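Six Months with the Brollside Table Oil

I bought a bottle of Brollside back in November, mostly out of guilt. Our kitchen table had gone dull and a bit thirsty looking, and I'd been putting off dealing with it for ages. The 200 ml bottle looked tiny next to the big Clirnon tin I used to buy (that one was 945 ml and I never got to the end of it!), but a little goes a long way. One bottle did the top twice and most of the legs.

It goes on thin, smells faintly of oranges, and wipes off without a fight. I love the color it leaves, that warm reddish brown, and the grain still shows.

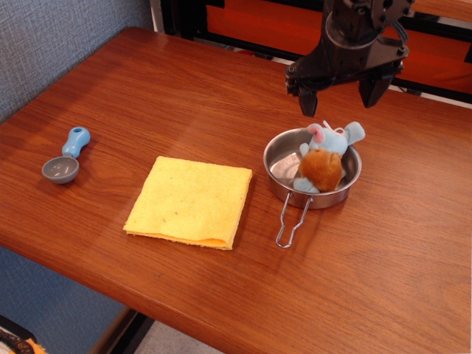

What I didn't love

The cap. Oh, the cap. It drips down the side every single time, so keep a rag under it. And the label says overnight to cure, but mine still felt tacky at lunch the next day. I gave it two full days the second time and that was much better.

It's also not cheap. I paid $52 for a two-pack, and the Clirnon was less for way more oil. Would I go back, though? Nope, that stuff took forever to buff and gave me a headache.

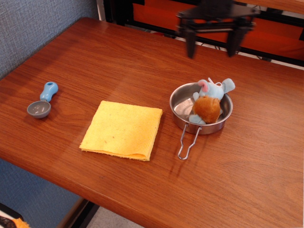
Wekesa Obura: I had the same tacky problem until I warmed the bottle in a bowl of water first. Mine dried by morning after that. Have you tried it on a cutting board yet?

Not yet, but I have an old bread board waiting, so I'll do that one next and add a note underneath.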